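Music and Drama Places for Young People in Wambridge

The Morik Trust has confirmed that its after-school arts programme will continue for a further year. The programme offers free tuition in percussion, singing and drama to young people aged 11 to 17 who are not in regular schooling or who care for a member of their family. Last year 122 young people attended at least one term, and 24 of them went on to help lead sessions for younger groups.
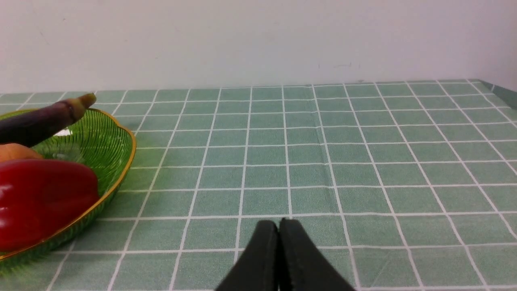

Green-and-white checked cloth on the table.

From November the programme will run on 4 afternoons a week, with the drama group moving to the upper hall in Tveit Street. Sessions begin at 4.15 pm and finish at 6 pm. Ravinder Hawthorne, who has taught percussion for the Trust since the first term, will take over as programme lead. Cletus Kasprzak remains responsible for referrals and for contact with families and schools.

The Trust has also renewed its agreement with the Stusitz Youth Orchestra, under which members of the orchestra lend instruments and visit once a term. Instruments may be taken home between sessions once a parent or carer has signed the loan form.

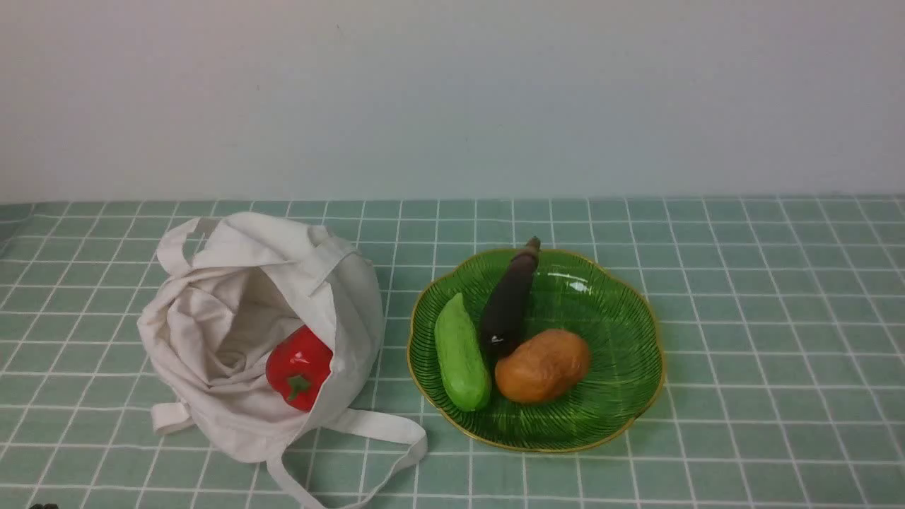
Does a young person need to have played an instrument before?
No previous experience is required. New members join a beginners' group for their first term and then choose the activity they wish to continue.

Referrals are accepted from schools, social workers and families, and young people may also apply on their own behalf. Applicants will be invited to a short meeting with a member of staff before a place is offered. Help with bus fares is available on request. 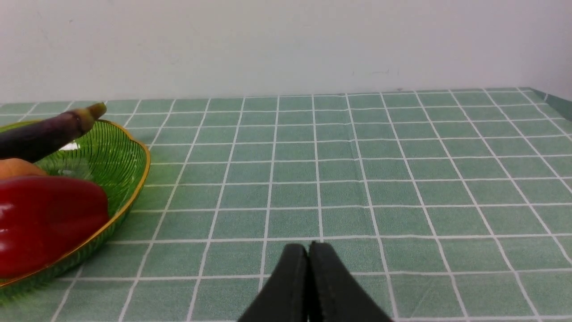
Where a group is full, names will be placed on a waiting list and families will be told in writing when a place becomes free. The end-of-term performance will be held in the upper hall, which seats 101. Tickets are free, but must be reserved through the Trust's office.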